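3.2 Stimuli and display conditions

The background set was built to vary local contrast while holding mean luminance within a narrow band. Earlier work on judged distance in rendered rooms has mostly used floors with a fine, gray texture, which gives the viewer a dense gradient but few hard edges. We wanted the reverse: large tiles, few of them, with edges that could be followed by eye from the near part of the floor to the back wall. A set of 80 still images was prepared on this basis. Each shows a floor and two walls meeting at a vertical corner, and each was rendered once and stored without further processing.

Floor patterns fell into two groups. In the first, both tile colors had the same hue and differed only in lightness. In the second, the two colors were taken from opposite sides of the hue circle, so that the pattern remained easy to see even where the lightness difference was small. Tile size was set in units of floor width and was the same in both groups. Because the near tiles take up a large part of the picture, a single tile can fill a whole lower corner, and the viewer then has no texture gradient to work with in that area. This was treated as a property of the condition and was left uncorrected.

Walls were kept plain. Pilot viewers had used repeated marks on the walls as a ruler, which defeated the purpose of the floor manipulation. Lighting was allowed to fall unevenly across the wall surfaces, and the two walls were given different lightness values so that the corner could be located without a drawn line. The floor was given some gloss in the second group only. Figure 2 shows an item from that group.

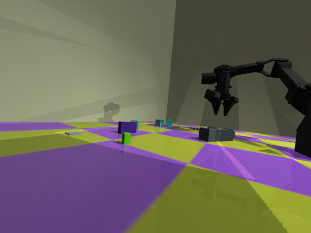

Figure 2. Rendered stimulus with an opposed-hue checkered floor (purple and yellow-green) and plain walls of unequal lightness.

Images were shown on a Truvau panel in a darkened room. The panel was calibrated before the first session and checked again in December, when the drift in the white point was found to be below the threshold we had set for recalibration. Viewing distance was fixed by a chin rest at 89 cm. Room lights were off, and the wall behind the panel was covered with matte black cloth to limit stray reflections.

3.3 Participants and procedure

Forty-five adults took part at the Destside site. All reported normal or corrected vision and passed a standard screening for color deficiency. Two further people were screened and not tested. Participants were paid for their time and did not know the purpose of the study.

Each trial began with a gray field, followed by the stimulus. The participant then moved a slider to mark the judged distance from the near edge of the floor to the corner where the walls meet, expressed as a multiple of the visible floor width at the near edge. There was no time limit, but participants were asked to give their first impression and not to measure with a finger or pen. A session consisted of 16 practice trials followed by the full set in random order, with a short break at the midpoint. Practice responses were discarded.

The slider software (Kovora, local build) recorded the final position and the time from stimulus onset to release. Intermediate positions were not stored. This limits what can be said about hesitation, a point taken up again in Section 5.

3.4 Treatment of the data

Judgments were log-transformed before analysis, as the raw values were skewed to the right in every condition. A mixed model was fitted with floor group, gloss and tile size as fixed effects and with intercepts varying by participant and by image. Gloss is nested within the opposed-hue group, and its effect can therefore not be separated from that of hue. We report the two together and make no claim about gloss alone.

Trials in which the slider was released at either end of its range were removed. Galindo's correction for end-of-scale bias was also tried. It shifted the estimates slightly toward the center of the range and left the order of the conditions unchanged, so the uncorrected values are reported in Table 3. All exclusions were made before the condition labels were attached to the data. The labels were held by V. Dvorak and released on 29 January 2026, after the exclusion list had been fixed.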